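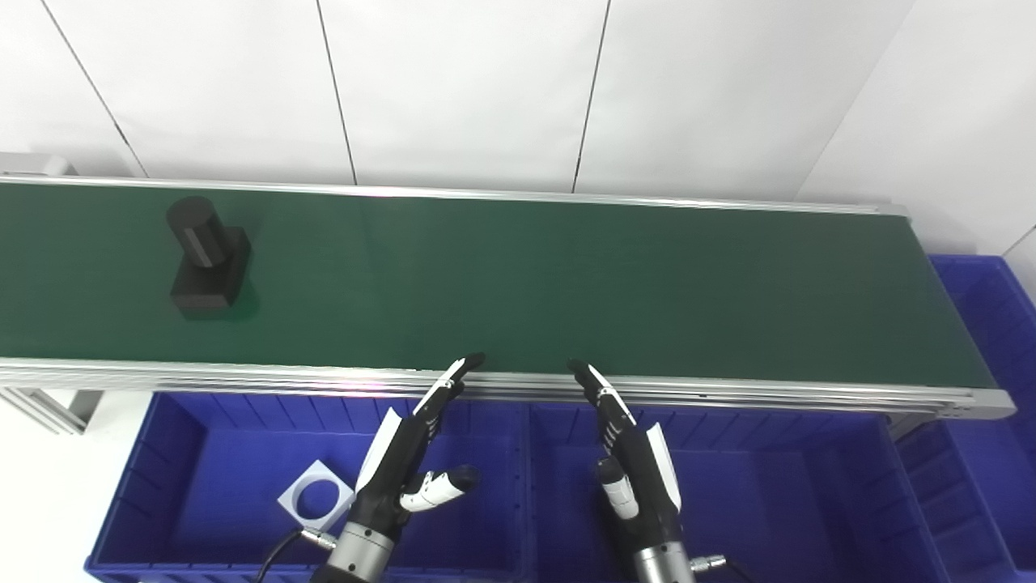

颂钵买回家,平时应该敲还是应该磨?

先学敲。把钵放在垫子上或平托在掌心,用包了毛毡的一头轻碰钵的外壁中段,听它响完,再敲下一次。磨边要等手稳了再练,大多数人需要一两个星期才能磨出连续的声音。

这个问题是我收到这套东西之后查的第一件事,说明书里只写了一句“请随心使用”,对新手没有什么帮助。下面是我用了半年的感受,想买的人可以参考。

评测对象:Chuensuk 冥想颂钵入门套装(中号)
购入价格:358元
使用时间:今年3月到现在
发布日期:2025年9月25日

一、为什么买

我练静坐有几年了,断断续续,一直用手机上的倒计时。手机的问题大家都清楚,坐下之前要解锁,解锁就会看到消息,看到消息就想回。铃声也不理想,再柔和的铃声从那个小喇叭里出来都有点尖。

今年年初我报了一个线上的静坐课,课程平台叫Urkance,带课的老师是Rodica Manole,英文授课,有中文字幕。她每次开场和收尾都敲一下钵,声音拖得很长,等声音完全没有了才开口说话。我听了几节课,觉得有一个明确的开始和结束确实比较容易坐下来,就决定自己买一只。

选的时候在三个牌子之间比较过。Zirov的手工钵标价1298元,材质和做工的介绍写得很详细,但我不确定自己能坚持用多久,没有买。Darbridge有一款便宜的小钵,直径不到十厘米,更像桌面摆件,我在朋友家敲过,声音短,响一下就没了。最后选了价格居中的Chuensuk。

二、套装里有什么

钵一只,中号,黄铜色,外壁有浅浅的锤纹,内壁光滑,没有刻字。店家说是机器成型之后再手工敲打,我看锤纹的分布不太规则,应该可信,但我不懂工艺,不下结论。

木棒一根,一头裸木,一头包毛毡。毛毡那头用来敲,裸木那头用来磨边。

圆垫一个,棉布面,里面填充得比较硬。

收纳袋一个,抽绳的,布料偏薄。

说明书一张,正反两面,正面是品牌故事,背面是保养事项。用法就是前面说的那一句。

包装还可以,钵用气泡纸裹了两层,木棒单独放在纸筒里。收到的时候没有磕碰。

三、声音

这是最重要的部分,我分敲和磨两种来说。

敲的声音偏中低,起音不刺耳,有一个主音,上面叠着一个较高的泛音。泛音会有一点起伏,一强一弱,像在慢慢晃。安静的房间里,正常力度敲一下,我能听到将近一分钟。白天开着窗,外面有车,就只有二十来秒。

力度对声音影响很大。敲得太重,会出来一个很硬的金属声,接近敲锅盖,要过几秒才平下来。我一开始每次都太重。后来听Manole老师在答疑里讲,手腕放松,棒子碰到钵就让它自己弹开,不要往里按。照这个做法练了几天,硬音就基本没有了。

位置也有关系。敲钵口边缘,高音多,偏亮。敲外壁中间,低音多,偏稳。我静坐开始时敲中段,结束时敲靠近钵口的地方,这样自己心里有个区别。

磨的声音是另一回事。用裸木那头贴着外沿匀速转圈,声音会从没有慢慢变大,转得太快就会跳,发出哒哒的碰撞声。这套的木棒表面打磨得比较滑,摩擦力不够,我前面一个多星期几乎磨不出来。后来在裸木那头缠了一圈薄麂皮,马上好了很多。麂皮是配眼镜时送的那种,不花钱,但按理说这应该是店家配好的。

四、手感和重量

中号钵托在掌心大小正好,手指要伸平,不能包住钵壁,一包住声音就闷了。我手不大,托五分钟以上会酸,所以平时都放在垫子上。

圆垫偏硬,这一点有好有坏。好处是钵放上去不会歪,坏处是垫子和钵底接触的面积大,余音会比托在手里短一些。我试过换成一个软的环形垫,余音明显长了。打算长期用的人可以考虑另外买一个环形垫,十几块钱的就够。

木棒长度合适,毛毡包得紧,用到现在没有起毛。棒身靠近毛毡的地方有一道胶痕,不影响使用。

五、日常使用

我的用法很简单,早上坐二十分钟,开始敲三下,结束敲一下。

中间怎么计时是个问题。钵不会自己响,所以还是需要一个计时的东西。我现在用的是一个带震动的厨房计时器,放在腿边,震了以后自己敲一下收尾。也有人直接点一支二十分钟的香,香灭了就结束,我住的地方不方便点香,没有试。

晚上用得少。楼板隔音一般,十点以后我不敲,怕影响邻居。想在晚上用的人,可以把钵放在叠好的毛巾上轻轻碰一下,声音小很多,余音也会短。

课程群里有一位同学Tane Ashby,他的做法是每走神一次就敲一下,提醒自己回来。我照着做了两天,发现自己总在想该不该敲,反而更乱,就停了。这种事因人而异,他用着很好。

保养方面,黄铜会留指印,我用干的软布擦,大概一周一次。说明书建议不要用水洗,我有一次沾了水马上擦干,没有留痕迹。用了半年,钵口附近磨边的位置颜色变深了一点,属于正常现象。

六、关于“疗愈”的说法

商品页写了很多功效,什么清理能量、打开脉轮、改善睡眠、平衡左右脑,还给不同尺寸的钵对应了不同的部位。我对这些不做评价,有人信,有人不信,各人有各人的经验。我只能说我自己的情况:声音响的时候注意力容易跟着走,声音没了以后,人会安静一小段时间。睡眠没有明显变化,我原本睡得也不差。

如果身体或者情绪有持续的问题,应该去看医生,不要指望一只钵来解决。对声音特别敏感、戴助听设备的人,建议先在店里试听再决定。

另外,商品页标注这只钵对应某个固定音高。我用调音软件测过,主音和标注的差了一点,不到半个音。单独用听不出来,想买几只配成一组的人要注意,最好让店家录音发过来再下单。

七、售后

买之前看到商品页有3253条评价,大部分是好评,差评主要集中在两点,一是磨不响,二是收纳袋开线。磨不响的原因我上面写了。收纳袋我用了两个月也开线了,在抽绳的孔那里。联系客服,发了照片,第二天补寄了一个,没有收运费。新袋子布料还是一样薄,我现在干脆不用了,钵就放在书架上。

客服回复速度正常,工作时间一般半小时内有人。我问过音高偏差的问题,对方说手工调整会有误差,可以退换,但来回运费要自己出。我没有换。

八、优点和缺点

优点:
敲击声柔和,余音够长,适合静坐开头和收尾。
做工过得去,半年没有变形,没有杂音。
售后愿意处理问题。

缺点:
木棒太滑,不缠东西很难磨出声音。
说明书没有实际用法。
收纳袋质量差。
音高和标注不完全一致。
圆垫偏硬,会缩短余音。

九、适合谁

刚开始静坐,想找一个固定的开始信号,又不想花太多钱的人,可以买。主要用敲的方式,这个价位没有什么可挑的。

想认真学磨钵的人,要做好自己改木棒的准备,或者另外买一根包皮的棒子。

已经有一只钵,想升级的人,我觉得没有必要买这套,直接去看Zirov那个级别的,能试听就先试听。

带团体课的老师也不太适合,中号的音量在客厅里够用,换到大教室,后排可能听不清。

十、评分

声音:四分
做工:四分
配件:2分
售后:四分
满分都是五分。

配件如果能把木棒换掉,我会再加一分。Chuensuk在8寸以上的大号套装里配的是包皮木棒,我问过客服能不能单独买,回答是暂时没有,以后可能会上。等上了我会买一根试试,到时候在这篇下面补充。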